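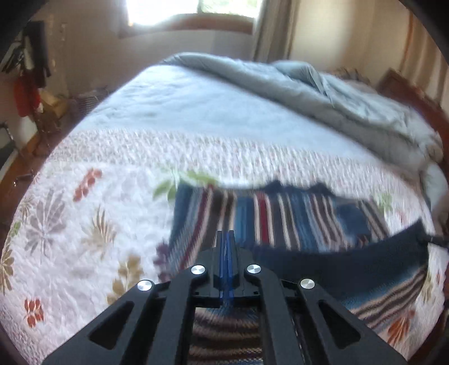

Skirting at the table or on the shearing floor?

tedholm_flock
Posted 9/11/23
We run a small flock of alpacas and are trying to cut down the time we spend on fleece after shearing. Up to now we bagged everything and skirted it over the winter. This July the shearer told us we should be pulling the neck and leg fiber right there on the mat and keeping only the blanket for the table. We tried it on the last few animals and I am not sure we saved anything. What do the rest of you do?

Gament Hill
We sort on the floor. Blanket goes in one bag, neck in the second, everything else in the third. If you let it all go in one bag it rolls together and you will never get it apart cleanly.

quarterbred
Disagree with doing much on the floor. You are rushed, the shearer wants the next animal, and good neck fiber ends up with the belly. I noodle the whole blanket in a bedsheet, roll it up, and open it on the table when I have time. Neck goes in a clear bag with the animal's tag number.

Gament Hill
That works if you have two people to lift the roll. I don't.

tedholm_flock
What do you use for a table? Ours is a door on sawhorses and the dirt just sits there.

quarterbred
Frame of 2x4s with wire mesh stapled over it. Shake the fleece out cut side down, pull the coarse edge off, then flip it. Second cuts and hay fall through.

boggy acre
Half inch mesh or one inch? I used one inch and lost too much of the short fiber from the older girls.

quarterbred
Half inch.

Kontogiannis Farm
I would ask your mill before changing anything. The Wirness mill charges us by incoming weight, so every bit of junk we leave in gets paid for twice. After we started skirting hard we sent 9 fleeces instead of 14 and got back better yarn. The legs and bellies go to a felter, or under the tomatoes.

boggy acre
Skirting hard is fine for yarn but you can overdo it. A friend threw out a third of every blanket going after guard hair and then came up short of the mill's minimum. For rug yarn I leave most of it in.

Kontogiannis Farm
Sure, for rug yarn. He didn't say what it was for.

tedholm_flock
She. Sock yarn mostly, and some roving for the farm store.

Kontogiannis Farm
Sorry. For socks I would skirt hard – you will feel every guard hair.

Gament Hill
Also roll them in the dust less before shearing, if you can. We shut ours off the dust bath four days ahead and the table goes a lot faster.

quarterbred
Mine just make a new one.

tedholm_flock
OK, I will build the mesh table this fall and call the mill about their minimum. Still have last year's bags to get through too.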